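Valdemar Bergmann began to sell his two-arm table kit in April, after 14 months of building it in the evenings. The kit is called Tivora. It is made for small shops and small warehouses which have a lot of mixed goods and few hands, and his company, Tidero, offers it for rent or for sale.

I met him on 2019-08-02 and asked first why the arms are so slow.

"They are slow in the first week," he said. "After that the customer decides. I never set the speed for them, it is written in the contract that they do it themselves."

The customer also decides which goods to teach. Bergmann recommends to start with hats and small wrapped things, and to leave glass for later. A cap, he told me, is a better teacher than a box. "A box has one shape. A cap changes when you touch it, and the brim is stiff but the crown is soft. If the fingers learn where to hold the brim, the rest of the shelf becomes easier."

I asked about plastic bags, which many people in this trade complain of. He agreed that they are still the weak point. The clear wrap gives reflections, and the camera at the wrist can take a reflection for an edge. "I tell this to every buyer before they sign. If all your goods are in shiny bags, please wait one more version."

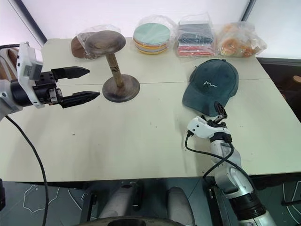 Restrepo, after a trial of 33 days, was less patient about the bags and wrote to Bergmann that the grippers are good but the cables need a better path, because a long cable on the work surface is one more thing to think about. Bergmann did not argue with this. He is preparing a set of clips for the arms, and present customers will receive it without cost.

The price of the kit is 2,000 a month, with the arms, the grippers, the wrist cameras and 2 visits included. The table is not included. "People have tables," he said. He asks only that it does not shake, and that the surface is plain and not too bright.

What would he change, if he could begin again? He thought for some time about this question.

"The manual," he said. "I wrote it for engineers, and then the first person who opened it was selling hats. She called me on every page. Now she has corrected half of it, and it is her text that we print."

The new manual comes in autumn, together with the clips.

Related items
Orkano: a small gripper tested on soft goods
Renting or buying a robot arm: what to ask first
Wrist cameras and shiny packaging
How we choose the kits we review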